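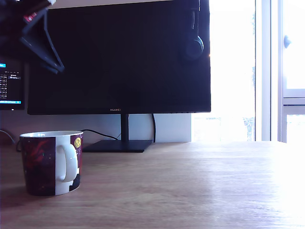
Call for builders and testers: the Griltia arm project

We're building a desk-sized robot arm in the shared workshop at Lodau, and we're looking for a few more people to build it with us. The arm is called Griltia. It has a gripper with thin black struts, a control box that used to be a bread tin, and a long list of jobs we'd love it to do on an ordinary desk with ordinary stuff on it. Picking up a mug by the handle is the big one at the moment. Mugs are much harder than you'd think!

We started with a kit frame and have replaced a fair bit of it since. The wrist is on its third version, and the shoulder has a new bearing that has made a huge difference to how smoothly the arm moves. The software side has been ticking along too. Last month we passed 3568 logged grasp attempts, of which 2535 ended with the object lifted and put back down without a drop. We'd like that second number a lot closer to the first.

Who we're after

Two or three builders. You'd be helping with the wrist and the fingers, mostly cutting, filing, printing, fitting and then taking it all apart again. If you've fixed bikes, sewing machines or old printers, you already have most of the skills.

One person who likes wiring. The cables along the arm catch on the elbow when it folds right in, and we want them rerouted and labelled properly. You should be comfortable with a soldering iron and a multimeter.

One or two people to write code. Everything runs in Python on a small Linux machine, and most of the work happens in a terminal. You don't need a robotics background, but you should be happy reading somebody else's code and asking what on earth they were thinking.

Testers, as many as we can fit. A tester sits at the desk for an hour, sets out objects, starts the arm and writes down what it does. No experience needed at all. Some of our best ideas have come from testers who'd never touched a robot before.

What we're working on next

The gripper closes well on boxes and tins, but it's clumsy with anything round and glazed. We have soft fingertip pads to try in two thicknesses, and a new finger shape with a longer point for hooking handles. Whoever joins in the next few weeks will be in on that from the start.

Bright light is the other job. The bench by the window gets strong sun across the wood, and we want grasping to work there as well as it does under the ceiling lights. We've borrowed some ideas from Temanov, an older project from the same workshop, and there's plenty of room for new ones.

Time and costs

Builders and coders usually come in one evening a week, from 6:30 pm, and stay until they've had enough. Testers can book single sessions in the daytime. Nobody is paid, us included. Parts come out of the project kitty, and workshop membership is $31 a month for builders and coders. Testers don't need a membership. Tea and coffee are free, though please bring your own mug (it may be asked to help with the research).

You need to be 16 or over, and under-18s need a parent or guardian to sign the workshop form. The building is step-free from the laneway and there's an accessible toilet on the same floor. Closed shoes are a must, and long hair gets tied back near the arm.

How to join

Leave a note on the Griltia page of the workshop's message board, or drop one in the Liang Room letterbox, number 109, just inside the front door. Tell us which role you'd like, which evenings suit you, and one thing you've made or mended — it doesn't have to be electronic, or even finished. We'll reply to everyone and invite you in for a look at the arm before you decide.

We'd like the new builders settled in by November, but testers are welcome at any time.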